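I finally gave in and bought the little four-way screen splitter from Zirnlow, the one I kept circling all through last winter, and I am so pleased with it I could hug the box. It came to Stitstead in a carton big enough for a bread oven (with another carton inside, naturally), and I spent the whole evening on the rug with cables in my lap.

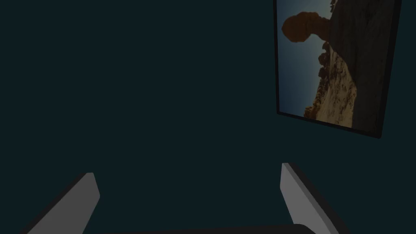

Lidthorpe, 11/05/2020

Up early to try it properly at the shop. The old tape deck, the laptop, the door camera and the game console all share one monitor now, each in its own corner – and I can make any of them big with one button on the remote! The door camera came up sideways until I found the setting on page 24 of the booklet. Sound is still a muddle, as it only plays from the first input, so I shall need a longer lead. They had a 40-foot one at the hardware place, far too much really, but I may go back for it.

Had a tub of Van Leeuwen for lunch to celebrate – pistachio, and much too cold for my back teeth. Must remember to send in the warranty card before December.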